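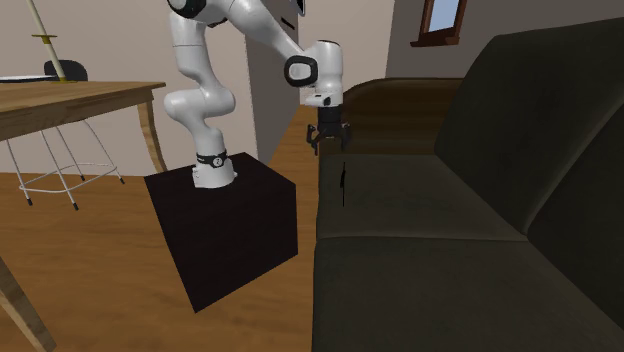 Blog > Sleep and Rest > Keeping a wind-down log

I started writing down what I did in the last hour before bed in October, after a bad stretch of waking up at 3 a.m. The log is a cheap notebook with one line per night: when I stopped looking at screens, what I did instead, when I turned the light off. My rule is that the last hour happens in one spot. A sofa with a brown backrest and a light-brown wooden floor in front of it is plenty, as long as you don't eat dinner or answer email there. I used to move from room to room until I was tired, and I never got tired.

The idea came from Gebhard Hollenstein, who ran a short evening course on sleep habits that I took at Muvatlow. He asked us to keep the log for 33 nights before changing anything. I made it to night 12, then started changing things anyway.

What I have now is simple. Phone in the kitchen at 9:30. Ten minutes of slow breathing, in for four and out for six. Then a paper book, nothing with a plot I care about too much. I tried the Plestari app for the breathing part and dropped it – it meant having the phone next to me again.

I went back through the notebook last night. It has 227 lines in it, and on 57 of them I wrote that I woke up before five. Most of those are from the first two months. Coffee after lunch shows up next to a lot of them, so I've moved my last cup to 11 a.m.

Keabetswe Mthembu wrote to ask if I do this when I travel. I don't. I pick up the notebook again the first night home and leave the gap blank.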